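November 9, 2025

Water meter read at 7:10, before anyone ran a tap: 3,252. Same figure as last night at 11, so the overnight leak is gone and the new toilet valve in the upstairs bathroom is holding. I left the old valve on the shelf with the seal taped to it. The seal has a flat spot on one side.

Softener next. Salt level was low and I added one bag. Set the hardness number back to the Istdale value, which the utility still prints on the bill for our end of Lutville. Regeneration moved to 2 a.m. The drain line clears the standpipe with a proper air gap.

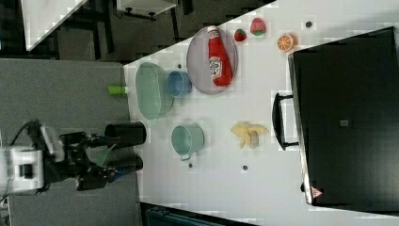 Ketchup on the gray plate, white table.

Drove to Cele for a pressure gauge. The first one on the rack had a bent needle. Static pressure at the hose bib was steady for ten minutes with everything closed. With the shower open it dropped more than I like, so the regulator is the next suspect. Themis Michailidis called back about it and thinks the screen is clogged. He wants the model number off the body, and I have to move the shelving to read it.

Lunch late. Descaled the kettle with vinegar, two rinses. Paid the 777 invoice for the October trench work and filed the receipt with the permit.

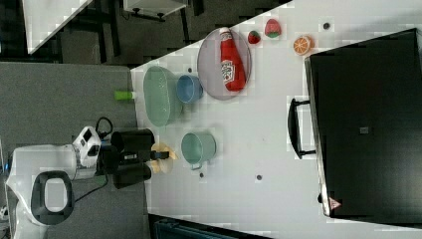 Green mug, cream plate and the big oval bowl.

Water heater: drained three gallons from the bottom valve. Sediment in the first gallon, clear by the third. Anode rod not checked, no socket that size. Meter at 9:40 p.m. written on the card by the panel. Regulator in December if the screen is clean.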